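Main page Contents Random Recent changes Log in

This site uses cookies to remember your settings. Accept / Manage

Produce bag

A produce bag is a light bag for loose fruit and vegetables, used between the store display and the kitchen. Usually thin plastic film. Also paper, net, or cloth. Goes inside a bigger carrying bag most of the time, though plenty of people carry one by itself for a short walk home. Also called a fruit bag, veg bag, roll bag (when torn from a roll) or just "a thin one".

Not the same as a carrier bag, which has handles and is thicker. See also Tote bag, String bag, Bag drawer.

Contents: 1 Film bags; 2 Opening; 3 Filling; 4 Closing; 5 Use with a cloth bag; 6 Storing at home; 7 Reuse; 8 Regional names; 9 Notes

1 Film bags

The common film bag is a flat tube sealed at one end. No handles, no side folds on the cheap ones. Sold on rolls or in flat stacks with a tear strip. The Wirna market roll, a usual one on stalls, has 200 bags to the roll. Trade cases of the same bag hold 2,000, so ten rolls.

Clear film is most common, then white, then pale green. Color says very little about quality. A tint is hard to see in one layer and gets stronger where the film doubles up, so a crumpled bag looks more solid than the same bag laid out flat. Buyers sometimes think they have been sold two different bags. Same bag.

The film creases as soon as it is handled and the creases stay. Smoothing by hand takes out the big ones only.
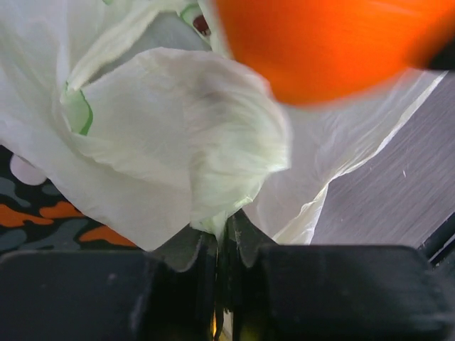 Thin translucent film, bunched into a fold. Fine creases where the layers overlap.

Thin film also clings to itself. Worse in dry weather. A bag lifted by one layer opens up, a bag lifted by both layers stays shut and just hangs there, and telling which you have got hold of is most of the trouble with these things.

2 Opening

Several ways, all in daily use:

Rubbing. Mouth of the bag between thumb and finger, slide one against the other till the layers shift. Damp fingers help. Many shoppers touch wet lettuce first.

Pulling. Palms flat on each side near the mouth, pull apart. Works on newer bags with a slightly rough film.

Shaking. Grip one layer, shake hard once or twice so air gets in. Needs the first gap already made.

Blowing. Common, frowned on in shops.

The sealed end is often mistaken for the mouth. The mouth normally has the torn or cut edge and the sealed end has a faint line across it, but on a roll bag both ends can look torn. Tarun Rajput's booklet Loose Goods (Cando Press) puts the seal line first in its chapter on bags and tells stall workers to feel for it with a thumbnail.

3 Filling

Round fruit is easy. Hold the mouth open with one hand and drop the fruit in with the other. On a table it goes differently: lay the bag down, lift the upper layer, roll the fruit in, then pick the whole thing up by the mouth. Good for one or two pieces. A single small citrus fruit will roll back out if the mouth isn't raised soon enough.

Heavy things go at the bottom, soft ones on top. Grapes and cherries get their own bag. Potatoes, beets and anything with soil on it get their own bag too, and a thicker one if there is one. Pineapples and artichokes tear film. Leeks stick out; leave them sticking out.

How full? Two thirds is the normal advice, enough film left to close. Babita Bajpai, who wrote the older stall guide used at Brorkance market, gives it as "a hand of empty bag above the fruit".

4 Closing

Twist and tuck: spin the bag, fold the twist under the fruit. Holds well enough for the trip home.
Single knot: secure, hard to undo, bag usually gets ripped open.
Loop knot: one tail left long and pulled halfway through. Comes undone with a tug.
Clip or wire tie: mostly bread and mushrooms.

Many people dont close the bag at all if there is only one kind of fruit in it. Where goods are weighed at the till the bag is left open or only twisted, with the price sticker across the neck.

5 Use with a cloth bag

Film bags rarely travel alone now. The usual set is one cloth bag with handles or a strap, plus a few film or net bags inside it for loose goods. Cloth takes the weight; film keeps damp and soil off the cloth. Firm fruit with a peel, oranges, lemons, bananas, can go straight in the cloth bag and often do.

At home the cloth bag goes on a hook, a chair back or a rail. A hooked bag sags shut when empty, so it is handier to take it down for packing, or to hold the rim open with the free hand. Patterned prints are popular (animal stripes, flowers, checks) and have the practical side of not showing stains much. Bags with a contrasting edge are easier to open in a hurry, you can see where the rim is.

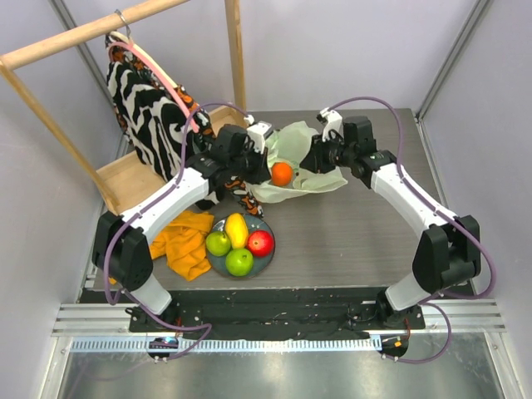
Zebra-striped fabric bag with orange patterned edges, hanging from a small hook. Small orange fruit and a crumpled pale green plastic bag on the table.

Wash cloth bags inside out, cool. Printed ones from the Qin range are marked 204 on the label; this is a pattern number and has nothing to do with size or wash temperature, a common mixup.

6 Storing at home

Empty film bags pile up quickly. Main methods are the bag of bags (one bag holding all the rest), the drawer, the empty tissue box, and folding into small triangles. The triangle fold is neat but slow, and thin film springs open again unless the end is tucked in well. Rolling is quicker.

Shake out crumbs and onion skin first. Wet bags should hang over a tap or a dowel untill dry, inside out if possible.

7 Reuse

Small bin liners. Wrapping for half a cabbage. Shoes in a suitcase. Paint brushes overnight. Covering seed trays in April, with a stick at each corner to hold the film off the seedlings.

Bags with holes, dirt that won't shake off or raw meat contact: throw out. Keep all film bags away from small children.

8 Regional names

List incomplete. "Roll bag" in stores, "tear-off" on market stalls, "rustler" in Brorkance and nearby, also "whisper bag" (older).

9 Notes

Bajpai, stall guide, p. 73, for the hand of empty bag.
Rajput, Loose Goods, chapter on bags. Page number missing.
Section on paper bags needed. Section on net bags needed.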